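Uvlow Door and Badge Reader Kit

If you look after the security of a small utility, a clinic or a town water plant, you have probably got a door somewhere that everybody props open with a brick. The Uvlow kit was made for that door, and we are so pleased with how it came out!

The kit is a badge reader, a door controller and a tamper sensor in one carton. The controller keeps its own list of badges and goes on working when your network is down. It holds 750 badges and the last 300 events at the door, and you can save both to a thumb drive (any plain one will do) for your audit folder.

Setup is the part we love most. Flynn Baxter wrote the guide, and he wrote it for people who have a screwdriver and a free afternoon – no programming, no laptop on a ladder.
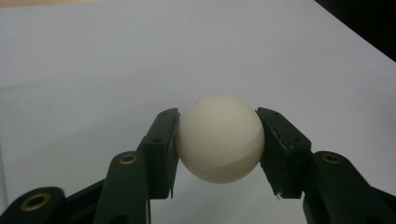
Badges can be set to expire by date, so a contractor's pass simply stops opening the door when the job is done. You can also ask for two badges at once on rooms that matter more, like a control room or a records store. The plant at Wuswood runs its chemical store this way, and Sibel Karabulut, the shift lead there, wrote to tell us her visitor log finally matches her door log. That made our week.

In the carton
Badge reader with gasket
Door controller and steel cover
Tamper sensor
2 admin badges
Printed guide and wiring chart

Good to know
Power: 12 volt supply, sold separately
Works with: electric strikes and magnetic locks
Warranty: 2 years
Ships from: Stastville

Staff badges are sold in packs. If you already have badges from an older Charvát system, send us one before you order and Aksel Østergaard will test it on the bench for you, free of charge.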